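# Automation at the Lirden Canteen: Effects on Counter Staff

Project report, submitted August 1, 2022

## 1. Purpose

This report examines the planned introduction of automated handling at the Lirden staff canteen in Rasundale. The canteen serves 2,910 drinks in a typical week. The study asked which counter tasks could be given to a machine and how the remaining work would change.

## 2. Method

The project group interviewed counter staff and reviewed task records kept since December. Pouring, refilling and rinsing were treated as separate tasks. Each was rated for physical strain, for the attention it required, and for the amount of talk with guests that went with it.

## 3. Findings

Pouring was rated the most difficult task to hand over. The container must be held still under a thin stream, the opening is narrow, and water reaches the surrounding surfaces easily.
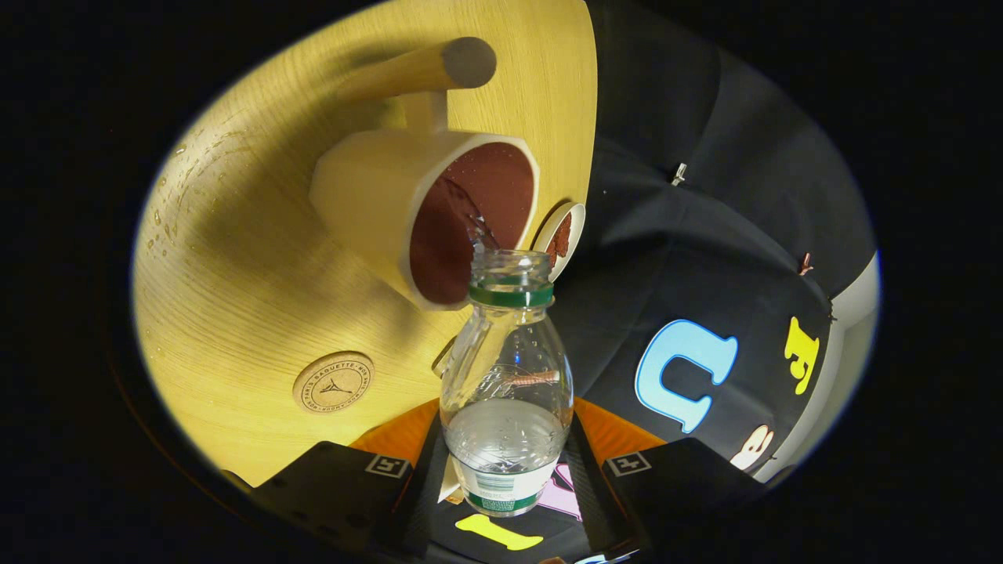 Renu Kandpal objected that the strain of the job had never been in the pouring. In her view the refill counter is where guests stop to talk, and if a gripper takes over the bottles, the staff will be left with wiping down and error messages.

Of the 74 written comments collected, most raised a similar concern. Staff also asked who would be responsible for spills once the Penon unit was in service, and whether training would take place during paid hours.

## 4. Recommendations

The group recommends that rinsing be automated first. Refilling should stay with the staff until a trial of 1,000 pours has been completed and discussed with them. Training hours should be entered in the shift plan before the trial begins.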